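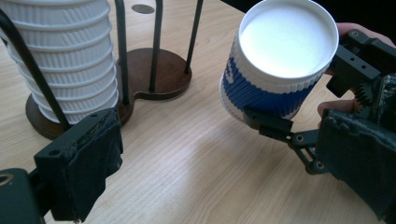

Hand-stripping a wire coat at home

Applies to: Border Terriers, Wire Fox Terriers, wire-haired Dachshunds, Lakelands and most crosses with a true wire jacket. It does not apply to curly or silky coats, or to wire coats that have been clipped for several years and have gone soft to the root.

Last checked by Davina Baxter, Skikstead Grooming, August

1. What stripping does

A wire-coated dog carries two layers. The undercoat is short, soft and dense. The topcoat, or jacket, is made of harsh hairs that grow to a fixed length, die at the root and then sit in the follicle until something pulls them out. Stripping removes the dead topcoat by the root so that a new hard hair can grow in its place.

Clipping cuts the hair part way along. The dead root stays where it is, and the part left showing is the thinner and paler lower shaft. After a few clips the coat feels woolly and the colour fades. Some of this can be reversed, but it takes several coat cycles and the result varies from dog to dog.

2. Checking whether the coat is ready

Lift a pinch of jacket over the shoulder between finger and thumb and pull gently in the direction of growth. If the coat is ready ("blown"), a few hairs come away with little resistance and the dog does not react. If the skin lifts with the hair, wait two weeks and test again.

Test in three places: shoulder, middle of the back, and the top of the thigh. They do not always blow together. The back is usually first.

Other signs:
The jacket parts down the spine and falls to each side.
The hair looks dull and stands away from the body.
Loose hairs appear on bedding in greater numbers than usual.

A Border Terrier in average condition is ready about twice a year. Neutered dogs often run slower and grow more undercoat.

3. When not to strip

Do not strip a dog with broken skin, hot spots, heavy scurf, a rash or an active flea problem. Do not strip within a week of applying a spot-on treatment, and do not apply one within a week afterwards. Dogs on long-term steroids or with a diagnosed thyroid condition should be seen by a vet before any stripping is done, as the skin can be thin and the coat may not return normally.

Bitches in season or in late pregnancy should be left alone.

4. Equipment

A non-slip surface at a height where you can stand straight. A rubber bath mat on a sturdy table is enough.
A collar and a short lead, or a grooming arm if the dog is used to one. Never leave a dog tied on a table.
A coarse stripping knife and a fine one. The knife is there to grip and must not cut. New knives are often too sharp; dull the teeth by drawing them across a piece of brick or medium sandpaper.
Rubber finger cots, two or three.
Chalk powder or grooming stone. Either improves grip on a slippery coat.
A wide-tooth metal comb and a slicker brush.
Thinning scissors and a pair of blunt-ended straight scissors.
A bin bag or an old sheet for the hair.

The knife pattern used at Skikstead is the Zarei coarse with the wooden handle. Any pattern that fits the hand will do. Left-handed knives are made and are worth ordering if you need one.

5. Preparation

5.1 Do not bath the dog beforehand. Shampoo softens the hair and makes it slip. The last bath should be at least a week before.

5.2 Walk the dog first and let it empty itself.

5.3 Brush through with the slicker, then comb to the skin. Remove any knots in the legs and beard now. A knot found half way through a strip will pull.

5.4 Rub a little chalk into the first area to be worked. Chalk one area at a time.

6. Grip and pull

Hold the skin taut with the free hand, just above the area being worked. With the other hand, take a small number of hairs between the thumb and the side of the forefinger. Ten or so hairs is plenty to begin with. Grip near the tips and pull straight out in the direction of growth. The wrist stays locked and the movement comes from the elbow.

With a knife, the hairs are held between the thumb and the flat of the blade. Twisting the wrist draws the teeth across the hair and cuts it. To check, look at the hairs in your hand. Pulled hairs taper at both ends. Cut hairs have one blunt end. If you find blunt ends, dull the knife further or go back to fingers.

Beginners nearly always take too many hairs at once. The dog will tell you by turning its head or dipping its back.

7. Order of work

7.1 Back. Start just behind the shoulder blades and work towards the tail in rows about two fingers wide. Strip down to the undercoat. The dog will look patchy and rather pink or grey at this stage.

7.2 Sides. Continue down the ribs to the level of the elbow. Hair on the lower ribs is often finer and can be left slightly longer.

7.3 Neck and shoulders. Work from the base of the skull down. Keep the skin well stretched, as it is loose here.

7.4 Tail. Support it underneath. Strip the top and sides and leave the underside until last. Tidy the tip with thinning scissors.

7.5 Thighs. Strip the outer thigh to blend with the back. The inner thigh is not stripped.

7.6 Head. Fingers only. Strip the skull flat from the brow to the back of the ears. Pull the hair on the cheeks and leave beard and eyebrows to be shaped. Ears are done with the fingertips, a few hairs at a time, supporting the leather from behind.

7.7 Legs and feet. Pull the longest hairs to give a straight outline. Trim round the feet with the straight scissors.

7.8 Belly, groin and under the tail. Do not strip. The skin is too thin. Use thinning scissors, or clippers with a guard.

8. Time

A full strip on a small terrier takes an experienced groomer between two and three hours. A first attempt at home will take at least twice that and should be spread over four or five evenings, with no more than forty minutes in one session. Finish the whole body within ten days if you want the new coat to come through level.

Stop if the dog pants, trembles, or will not take food it normally likes. Stop also if the skin turns red and stays red after a minute's rest.

9. Aftercare

Wipe the dog down with a damp flannel to remove the chalk. Leave bathing for at least two days, then use a mild shampoo in lukewarm water.

The dog has less protection than it is used to. Keep it out of strong sun for a fortnight and put a coat on it in cold or wet weather. Check daily for small red spots, which are inflamed follicles. A few will clear without treatment. If they spread or weep, see the vet.

New jacket shows at around four weeks and is normally at a presentable length by ten to twelve.

10. Rolling the coat

Once the jacket is back, it can be kept in permanent layers by pulling the longest hairs every two to three weeks. This is called rolling. It needs twenty minutes at a time and avoids the bare stage. Lift the coat with the fingers, pull whatever stands above the rest, and comb flat. Undercoat is thinned at the same session with the fine knife laid almost flat to the skin.

Folke Tveit's notes on rolling, written for the Prirnberg beginners' evening, suggest starting at week eight for Borders and week six for Fox Terriers. We have found week eight workable for both.

11. Common faults

Bald patch: too much undercoat taken out. Leave it alone.
Steps or ridges: rows not overlapped. Blend by pulling a few hairs either side of the line.
Soft regrowth: hair was cut, or the coat was stripped before it had blown.
Coat will not grip: recent bath, or conditioner. Use more chalk, or wait.
Dog objects in one spot only: check for a scab, tick or sore joint before carrying on.

12. Corrections to this page

Section 4: advice on dulling knives added at the suggestion of Marjan Kordestani.
Section 7.8: clipper guard wording changed.
Section 9: bathing interval was given as one day and should have read two.

See also: Trimming feet and nails; Introducing a puppy to the table; Ear care for drop-eared breeds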